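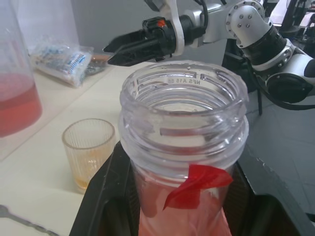 Drinks Table Assistant (part-time, temporary)
Merketti Tasting Rooms, Zukdale

Posted: Tuesday, May 26, 2020
Reference: 151

Merketti is looking for a part-time assistant to set up and look after the drinks table for our summer tasting sessions. We serve cold fruit drinks in small amounts to visitors who tell us what they think of them. The drinks are made up by our supplier, Ametepe, and finished at our own table.

The post is 32 hours a month, mostly afternoons. It runs to the end of the season, and we may extend it. Training is paid at the same rate as the rest of the work.

What you will do

Set out cups, pitchers and bottles before each session, following the table plan.
Open bottles and pour measured servings. A full serving is 300 ml and a tasting serving is much smaller, so you will need a steady hand.
Put the right cap back on each bottle after pouring.
Keep red, orange and yellow drinks apart and use a clean cup for each one.
Wipe down the table between drinks. Syrup dries fast and is hard to get off once it does.
Clear wrappers and used cups, and rinse the glassware at the end of the day.
Write down what was opened and how much was left over.
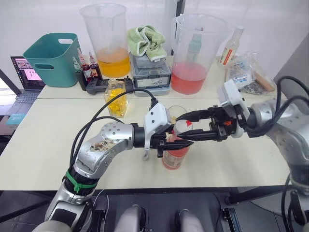

A bottle with a red-striped white cap at the main table. Supplies are on the second table by the wall.

What we are looking for

You do not need food service experience, but you should be comfortable doing the same careful job many times in one afternoon. You should be able to stand for most of a session and lift a full crate. Some of our bottles are small and the caps can be stiff. Let us know if grip is a problem and we will look at which jobs suit you.

You must be 18 or over. A food handler card is useful. If you don't have one, we will pay for the course after your first month. Applicants who took part in the April trial sessions are welcome to apply and should say so in their letter.

Pay and hours

Pay is $280 a week in weeks with two sessions, and half that in weeks with one. There is no evening work. Aprons and gloves are provided. Please bring flat, closed shoes.

How to apply

Send a short letter and a list of past jobs to the Merketti office on Pivlow Street, or drop them off at the front desk in an envelope marked with the reference number. Tell us which afternoons you can work. We will invite people in for a short trial at the table, which is paid. The post stays open until it is filled.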